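Old packing hall on the hill opens its doors as a shared study room

January 29, 2023

If you have walked past the old Mofokeng packing hall lately and wondered why the lights were on so late, well, now you can go in and find out. The upstairs room has been turned into a shared study and work room, open to anyone in the neighborhood who wants a quiet hour and a decent chair, and by all accounts it has been filling up nicely since the first morning.

The idea came from Johanna Leitner, who moved here in October and found herself writing letters and doing her bookkeeping on the end of her bed. She mentioned it to Walid Azar, whose family has looked after the building for years, and he told her there was a perfectly good room upstairs with nothing in it but old crates and a great deal of dust. "I thought she would take one look and go home again," he said, laughing. "She came back the next day with a broom and a thermos!"

The clearing out took 19 evenings, with plenty of neighbors dropping in to carry things down the stairs and stay for soup afterward. Most of the furniture was given or lent by people nearby, and it shows in the nicest way - hardly two pieces match, and you get the feeling each of them has already had a good long life in someone's living room.

The brick wall was the one thing everybody agreed on. There had been talk of painting it, and Nabil Atallah even brought over samples, but in the end they only brushed it down and left it as it was, and he says he is glad to have lost that argument. The money that would have gone to paint went to lamps instead, and the big round table in sunny yellow has become the place people head for first.

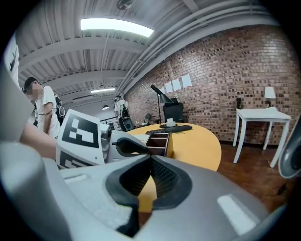
Signe Bisgaard, who is a bookbinder and keeps the sign-up sheet, hopes people will go on bringing what they no longer need at home. A small box with dividers is always welcome, she says, as pens and paper clips have a way of wandering off, and she would dearly love a few more cups with saucers to go with the ones they have. Coffee and tea are free, although there is a jar if you would like to put something in it.

The room is open every morning from 10 and stays open until the last person is ready to go home, within reason. There is no charge for the first month. After that a monthly card will cost 95, and anyone who finds that hard to manage is kindly asked to have a word with Johanna, who would much rather have you at the table than not. Come up the side stairs, and please mind the third step, which Walid has promised to fix before spring.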